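Visit report: sorting and packaging hall, Millar recycling center, Devby
Open day, 21 May 2023

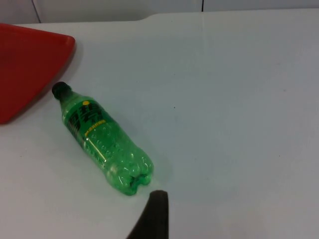 Green translucent soda bottle with black screw cap and dark label, beside a red plastic item on a white table.

The Millar site at Devby opened to the public for one day, with tours leaving the weighbridge gate every half hour. I joined the second morning group. There were 16 of us, mostly local residents, plus two people from a bottling firm who asked better questions than the rest of us. The tour was led by Liam Lenihan, shift supervisor for the plastics line. The route covered the tipping floor, the pre-sort cabin, the plastics line, the baler and a room used for manual examination of containers.

Tipping floor

Material arrives mixed: bottles, tubs, trays, cans and some paper that should have gone elsewhere. Trucks back in through two of the three bays. The third has been closed since February for floor repairs, and the concrete there is being relaid with a harder topping. A wheel loader pushes the material to a metering drum, which evens out the flow before it reaches the belt. Lenihan said the drum setting matters more than the belt speed. A deep layer hides small items and the people in the cabin cannot reach what they cannot see.

Visitors stay behind a painted line here and hearing protection is handed out at the door. The talk was hard to follow over the loader. A printed sheet with the layout would have helped.

Pre-sort cabin

The cabin sits above the line and has its own air supply. Pickers remove film, textiles, cords and anything long enough to wrap around a shaft. The belt was stopped during our visit, so we walked the full length of it. Each position has a chute on either side and a pull cord overhead. The chutes are labeled by material, and the labels are large and plain.

Plastics line

Most of the hour was spent here. The stages are in the usual order:

Ballistic separator, to split flat items from rolling ones.
Magnet and eddy current unit, for steel and aluminum.
Optical sorters, first for PET, then for polyethylene and polypropylene.
Manual quality check on each output.

Clear PET and colored PET leave the line separately. Clear material has the wider market. Green goes to strapping, fiber and new green bottles, and the price follows demand for those products. The guide would not give a figure for either grade.

One of the bottling people asked about dark labels. The optical units read whatever surface is facing up, and a label that covers much of the bottle can cause a wrong reading. A label kept to one part of the body leaves bare plastic for the sensor. Full sleeves are the harder case. The same applies to black parts generally, as many black pigments absorb the light the sensors work with. A black cap is small compared with the bottle under it and does not usually change the result.

Examination room

The examination room is a plain space off the main hall with white tabletops, used for checking containers one at a time. Lovely Sarmiento runs it. Her work is to record how containers are built and how well the parts come apart in the later washing stages, which are done by Yatsenko at another site.

She took the soda bottle as a standard case, working from one end to the other:

Cap. Screw type, and generally a different polymer from the bottle. After grinding, cap flakes float and PET flakes sink, so a wash tank separates them. Residents no longer need to remove caps before collection, and Millar prefers them left on.

Label. On a bottle of this type it sits on the upper part of the body, near the neck. Ink is the main concern. If it bleeds in the wash it tints the flake – less of an issue for green than for clear. Adhesive residue is checked at the same stage.

Body. Translucent green, with molded ridges and raised bumps on the unprinted section. Relief of this kind adds grip and some stiffness. It makes no difference to the sorter.

Base. The several rounded feet are the petaloid form used for carbonated drinks. It holds internal pressure and still lets the bottle stand. The center of the base is thick compared with the wall, and it is the part that resists the baler most.

Rigid items such as trays, plates and lids get a shorter treatment. They vary more in polymer than bottles do, and color tells you nothing about which one you have. Sarmiento looks for a molded mark first and uses a handheld analyzer if there is none. Red plastic is readable by the sorters in most cases, but it goes into a mixed color grade of lower value.

Somebody asked whether bottles should be crushed. The answer was yes, lengthwise or not at all. A bottle flattened into a disk can travel with the paper.

Baler and yard

The baler is a Kerex two-ram unit. Bales are strapped with wire, tagged by grade and stacked outside under a roof. There were 113 on the yard board that morning, all grades together. Colored PET was on the left side of the shed, clear on the right. Bales are stacked no more than three high. The tags carry the grade, the shift and the weight, and a bale without a tag goes back to be opened.

Practical notes

Closed shoes are required and are checked at the gate. Vests and ear protection are supplied. The stairs to the cabin are open grating, and there is no elevator, so that section is skipped for anyone who cannot use them – the rest of the route is level. Parking is on the north side, by the old weighbridge. 

The tour ran more than 16 minutes over, nearly all of it at the optical sorters. Group bookings for schools and businesses are taken through the site office.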